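Laundry Robots Get a Longer Trial, but the Hangers Are Still Hard

Thursday, June 7, 2018 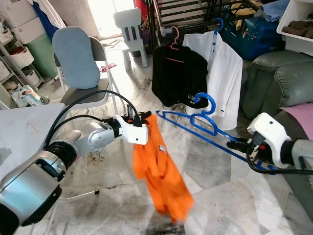
PRESTIRTHORPE – A two-armed robot that hangs up clothes will stay in test homes through the end of the year, the company behind it said this week, after a first round of trials that gave mixed results.

Gilen, a small automation firm based in Prestirthorpe, has been trying out its Premero system on household laundry. The work is the kind most people do without thinking much: pick up a garment, put it on a hanger, hook the hanger over a rack. The firm logged 1,000 tries at that job in May. In 311 of them the garment ended up on the rack with no help from a person.

"That is a low number and we are going to say it plainly," said Hipólito Iturra, who runs the home trials for Gilen. "If you have a basket of wet shirts and want them hung before lunch, you should do it yourself."

Iturra said most of the failures came in the middle of the job. The grippers can lift a piece of cloth well enough, but a cloth held at one point hangs down in folds, and the software has to find a collar or a sleeve before it can go on. While it works that out, the cloth may swing or twist, and the search starts over.

Hangers are the other weak spot. Plastic hangers held in a stack tend to lock together at the hooks, and pulling one free often brings a second one with it. Gilen tried handing the robot a single hanger at a time, which raised the success rate but needed a person standing by. The firm dropped that method after a few days.

Shirts with buttons did worse than T-shirts. Towels and plain cloths did best, as they can go straight over a bar.

Speed is also a problem. A finished garment took the robot 5 minutes on average, counting only the tries that worked. Families in the trial were asked to leave their rooms as they normally keep them, with chairs, baskets and bags where they usually sit. Iturra said that cost some time, since the arms slow down when something is close by, but the firm did not want results from a cleared-out room.

Mostafa Fahmy, who advises hotels and laundries on equipment, said the numbers were in line with what he would expect. Shop-floor machines already fold flat sheets and towels at a good pace, he said, but they do it with rollers and belts, and a worker still feeds in each piece by hand.

"A sheet is a rectangle and it is always the same rectangle," Fahmy said. "In a house you have a sock, then a dress shirt, then something a child wore to paint in. The machine has to start fresh each time."

Fahmy said he did not think a laundry would buy a machine like Premero today. He pointed to returns sorting at clothing warehouses as a more likely first use, where items have to go back on hangers and a slow machine could run overnight. He has seen one such setup, at a warehouse run by the retailer Bravo, and said it was still being watched by staff on every shift.

Gilen has not set a price. Iturra said the arms are the main cost and that the current version is too expensive for a family. The next round of trials will use softer fingertips and a new routine for pulling hangers apart, which the firm has been practicing on a bench since the spring.

The company plans to record another 700 tries before the fall and will publish the results whether they go up or down, Iturra said. Folding is not part of the plan for this year. Neither is ironing.

Homes in the current group will keep their machines. Gilen is also looking for more households in the Prestirthorpe area, preferably ones that dry their clothes indoors on a rack. An adult has to be home while the robot is running, and the firm asks that small children and pets stay in another room. Sign-up is through the company's office, and visits to new homes start later this month.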